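What should I ask at a robot lab open day?
Posted by Lilla Gál

My son's class is visiting the Heveria open day in Grenwood on Wed 27 September and I'm one of the parents going along. The flyer says there will be a kitchen robot demonstration, partly on a screen. Has anyone been? I'd like to know what they show and how long to allow. The kids are nine and get restless.

Raed Karam
I went in May with my daughter. Allow about 93 minutes for the full tour, less if you skip the talk at the start. The kitchen part is in room 3. They run it in simulation first - a two-armed robot at a counter with kitchen things laid out - and the guide stops it whenever someone has something to ask.

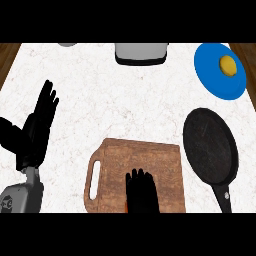
Kitchen demo in simulation, right hand at the cutting board, left hand raised.

Good things to ask are how the robot knows where the board is, and what happens if you move the pan. My daughter asked if it could drop a plate and got a long reply. Ask to sit on the left, because the screen catches the window light from the other side.

Ghassan Nimri
Parking is bad. Use the Sivcombe lot and walk.

Najwa Ghanem
Agree with Raed on most of it, but I'd skip the talk with nine-year-olds. It was slides, and the ones at the back couldn't read them. Check that your school booked the demo as well as the tour - they are separate lists, and our group was only on one. They let us in after the next group had finished. Bring a snack, the cafe closes early.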